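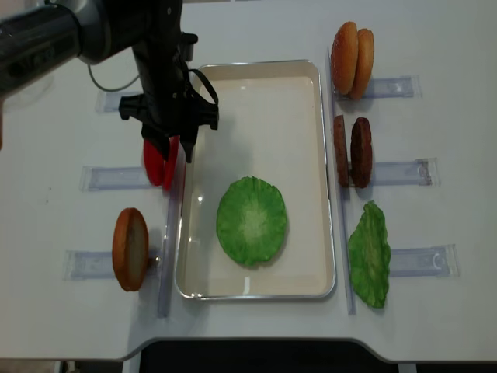 Slide 1: tomato slices, white tray

Home Talks Growing Notes Contact
Search this site Go
Last updated: August

OK, hi everybody! So I garden in Dridgate, on a plot with lousy clay, and tonight is all tomatoes. (Wait for the latecomers, then start.)

I put in 30 plants this year and lost 2 to blight, and I'm pretty happy with that. Say the bit about watering in the morning, at the roots, never over the leaves!
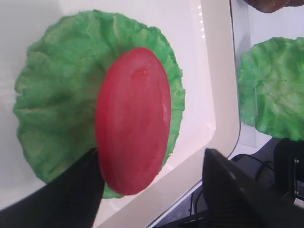
Now, picking. I used to leave them on the vine till they split, and a big slicer is no good to anyone split. Pick at first blush and give them 7 days on the kitchen counter, stem side down. Not the fridge, please. Ask who keeps theirs in the fridge, then on to saving seed.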